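Practice bedrooms open at Illasville

Home care trainees in Illasville have somewhere to practise at last. The Quintero training rooms opened Sunday, after four months of painting, hauling and arguing over where the beds should go.

The idea is simple enough. People learning to look after someone at home need to do it in a room that feels like home. A proper bed, bedding you have to work around, daylight coming in the window. One trainee takes the part of the patient, gown and face mask on, and the rest learn to talk to them, settle them and keep them comfortable without tugging at everything. 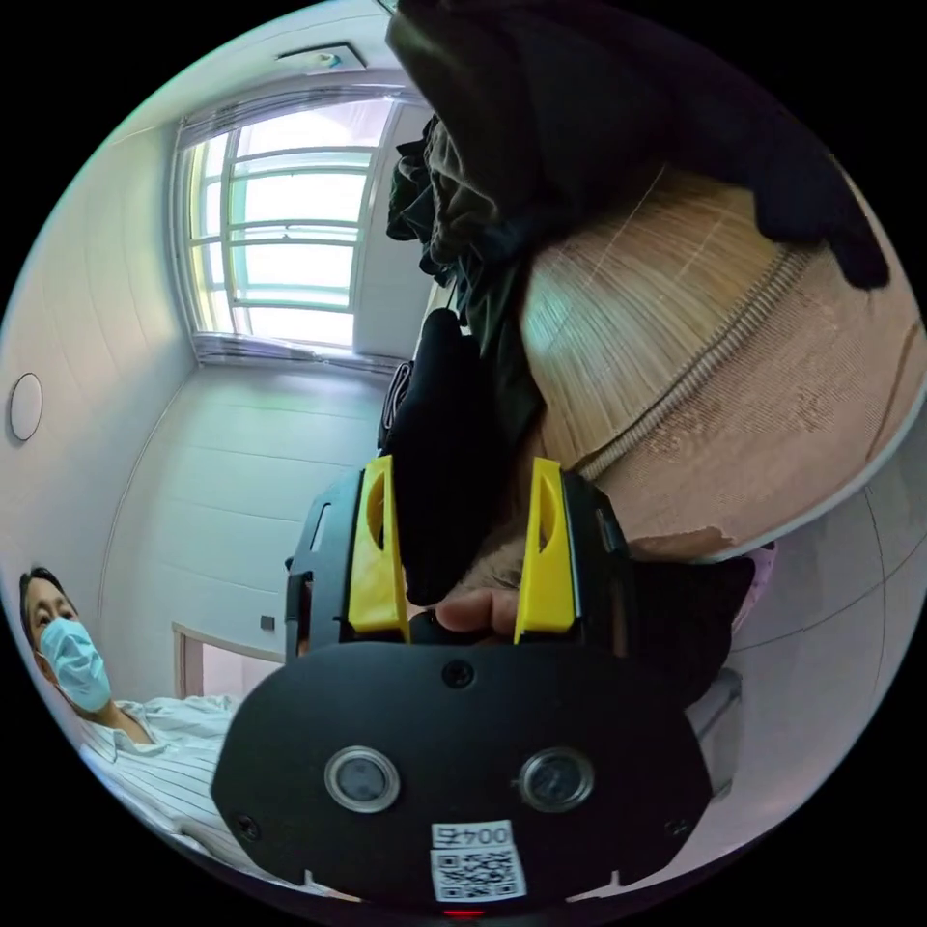

Sessions run for six people at a time and go most of the morning. Cost to set up was $3000, most of it raised in Stindham, with paint and bedding donated by Uritz, the furniture people on the highway. 43 names on the list allready, so anyone keen should get in early.

Bed making gets its own hour. Harder than it sounds. Plenty of the older folks on the local rounds don't sleep on a fitted sheet at all, they like a woven mat on top in the warm months, and trainees are taught to leave it how the person wants it. Smooth it flat, check for broken strands that might scratch, wipe it down and let it air. Lace skirts stay on too if thats what the household has, just watch your feet.

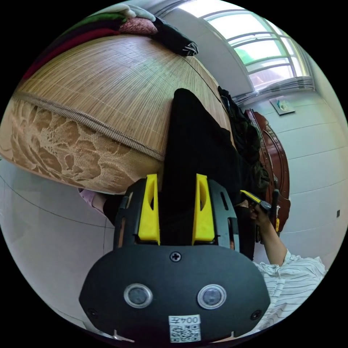
Folded blankets and clothes can sit on the bed while you sort, but they get put away before anyone lies down. Same goes for jumpers and jackets. Heavy things at the bottom of the pile, whatever is needed that night on top.

Next intake is in August. Wear flat shoes and bring your own lunch, tea and coffee supplied. Parking round the back, the front spots are for the pharmacy. A second course on lifting and turning is planned once the first groups are through, dates to come.

Contact us | Copyright Illasville community news | Back to top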